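Plaklow Robotics Club opens its kitchen challenge to student teams

For release: May 21, 2020

Hello from the Plaklow student robotics club! We've got news, and I've been told to keep it to one page, so forgive me if I rush.

Our next student project is called Premus, and entries are open from today. It's a kitchen challenge for robot arms. Teams from schools and colleges write the program, send it to us, and we run it on the arms in our workshop (two arms, one table, lots of crockery). You don't need a robot of your own, and you don't need to have done anything like it before. Half our members hadn't touched an arm until they joined.

The tasks are the sort of thing you'd do half asleep before breakfast. Move a bowl. Hang a mug on its stand. Pick up a pair of tongs without sending the lemon flying. They sound easy and they really aren't, which is why I love them! Last year's club project, Eren, was all about stacking blocks, and we got through 1,104 runs before we called it finished. Blocks are kind to you. Mugs have handles, and handles point wherever they like.
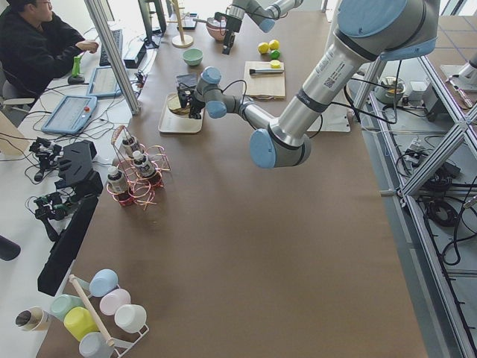

Can we enter if only one of us can code, and the other three just want to plan the moves? wrote Ivent, one of the first teams to get in touch. Yes, please do! Planning the moves is most of the job, and we'll pair you up with a club member who can help with the typing side of things.

We've kept the scoring simple this time. A team gets points for finishing the task, a few more for doing it gently, and loses some if an item ends up on the floor. Every team gets the same set of tasks, and we'll send back a recording of each run so you can see where things went wrong and have another go.

Food comes into it as well, and this is the part I've been looking forward to most.

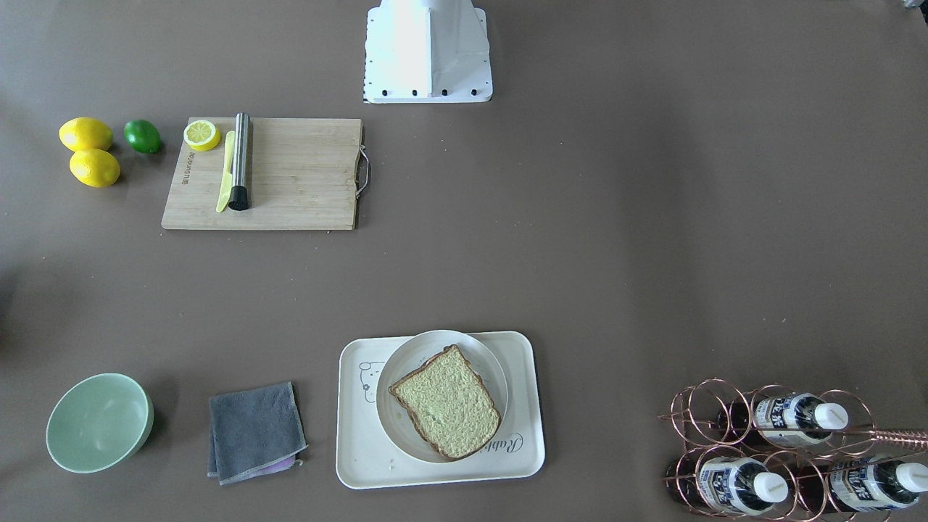 The breakfast round is worth double points, and teams can choose their own order of moves as long as they tell us in advance. We'll publish the full item list with sizes and weights, so you can practise at home with whatever's in your cupboards. A slice of bread is a horrible thing to grip, by the way. Squeeze too hard and it's ruined, too soft and it stays where it is.

Entry is free. We have room for 248 students in all, in teams of up to four, and the final runs will take place in September. To sign up, use the form on the club's page and tell us your team name, your ages and anything you'd like help with. Reporters and teachers are welcome to write to us through the same form, and I'll answer as quickly as I can between lectures.

Recent news
Eren: what we learned from 1,104 runs
Premus rules and scoring, first version
New members: how to join the Plaklow club
Past projects

We use cookies to remember your settings and count visits. By carrying on you agree to this. Accept | Change settings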